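Flondedbridge tunnel people are back, and this time they've got a map

Well, it's kicked off again. Anyone who has been reading this page for a while will remember the Flondedbridge tunnel, the one that's supposed to run under the river, past the old brickworks and all the way out to the mast at Tristton, where (depending on who you ask) it opens into a storage hall, a bunker, or something a good deal stranger. It had gone quiet since last winter. I'd half put it away in the drawer with the Drudham panther.

Then in February somebody put up a scan of a hand-drawn map on the Peng boards, and my inbox has been a mess ever since.

For newcomers, Peng is the message board where most of the local tunnel talk has lived for years. It's a bit of a bear pit but I'm fond of it. The thread with the map had 534 replies when I last looked, and I read the lot over two evenings with a pot of tea and a packet of custard creams, so you don't have to.

The map shows a double line in red pencil running from a point marked "Fl. Br. lower" to a circle at Tristton, with four little crosses along it. The person who posted it says it came in a box of papers from a house clearance in Drudham, along with some old bus timetables and a gas board notebook. There's no date on it that I can find. The lettering looks like a draughtsman's, nice and square, and a few people on the thread who know about such things reckon the paper is old. Others reckon you can make any paper look old with a tea bag and a low oven, and I've done that myself for a school project, so fair enough.

The crosses are where it gets interesting! Believers say they're air shafts. I walked out to the first one, behind the brickworks, and there is definitely something there: a low brick ring with a steel plate bolted over it, and brambles over that. I stood on the plate and stamped (don't do this) and it rang hollow. I'd be lying if I said the hairs on my neck stayed down. But a hollow ring under a steel plate is what you'd get from a well, or a culvert chamber, or an old manhole, and brickworks were full of those.

The second cross comes out in the middle of a field of winter wheat and I wasn't going to trample that. The third is now the car park of a carpet warehouse. The fourth is on the hill just below the mast, inside the fence, and the fence has the sort of yellow signs that make some of my readers very happy indeed.

So what do people think is down there? I've been keeping a rough list. The tame end of it says a wartime cable run, later forgotten. In the middle are the folk who say it's still in use and point to the vans that go up to the mast after dark. And at the far end there's a fairly new idea, which I'd not met before this thread, that the tunnel is far older than the town and that whoever dug it is still about. One poster says the low droning noise people hear in the Tristton lanes at four in the morning is digging. I used to live up that way and I always took it for the grain dryer, though I'll grant that I never got out of bed to check.

There's also the number. Written up the side of the map, very small, is 1487. Oh, the fun they've had with that. It's a year, it's a depth in feet, it's a grid reference with a bit missing, it's a house number on a road that isn't that long. Somebody added the digits together, got 20, and then wrote six paragraphs that I couldn't follow at all. My own guess is a drawing number. Drawing offices numbered everything, and that's just where on the sheet you'd expect to find it. I said so on the thread and was called a plant within the hour, which is a first for me.

I did ring the water company's general enquiries line to ask whether they had anything running under that stretch. A very patient person told me that plans of that kind go through a proper request, and that it can take a few weeks. I've put the request in. I know what some of you will say about that (they would say that, they're buying time), but I waited longer than that for my new boiler and I don't think there was a plot behind the boiler.

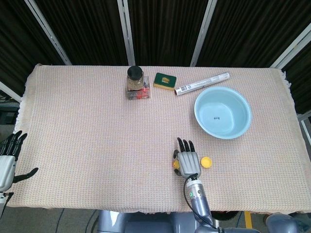

The table, with its fringed waffle-weave cloth and the dark curtains behind.

Where do I stand, then? I'd love it to be true, any of it. I grew up being told about that tunnel by older kids who swore they'd been in as far as the first bend, and not one of them could ever show me the way in. What I'd want before I got excited is a second bit of paper that agrees with the first. A works order, an invoice for bricks, a letter home from somebody complaining about the mud. A job that size would have left a lot of paper behind it, and so far we've got one sheet.

The person with the box says there are more papers in it and that they'll be scanned and posted as time allows. There's already a row about that too, with one lot wanting everything put up at once and another lot saying the gaps are proof that someone has got to them. I've asked for a look at the gas board notebook, mainly, as I've a hunch the handwriting might match.

If you worked at the brickworks, or had family who did, and you know what's under that steel plate, please drop me a line through the contact page. Same goes for anyone in Tristton who hears the noise and owns a decent microphone. I'll post the water company's answer when it comes.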